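## Chapter 7: Buying a Gripper Kit

I bought my first hand-held gripper kit the way most people buy a blender, by looking at the pictures. It was a Zomitz, and I returned it inside a week (the trigger pinched!). So before we get to any math, let's go shopping together.

For this chapter I borrowed the Navero kit, which lists at $2443 with two fingers, a set of swap-in pads and a carrying case. You hold it yourself and do the chore at hand, and the recordings become training material for a robot arm later on. I picked clothes for my trials, and puffy ones in particular, because padding squashes and then springs back, and cheap fingers hate that.

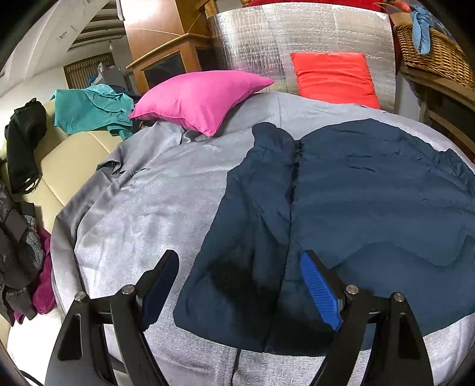 Chanida Prasertsri wrote to me that I was being too easy on Navero, and that anyone planning 200 takes of jacket folding should price the spare pads before the kit itself. She has a point. A pair of pads costs $44, and the two fingers don't have to match: you can run a navy rubber pad on one side and a blue diamond-textured one on the other, like I do for quilted fabric.

The Tavico kit is lighter on the wrist, but its pads are glued on, so I'd skip it for laundry work. We'll open up both in Section 7.2, screws and all. Before you read on, grab a padded jacket, lay it flat, and try lifting one side of the hem with just your thumb and one finger. Write down where you pinched it.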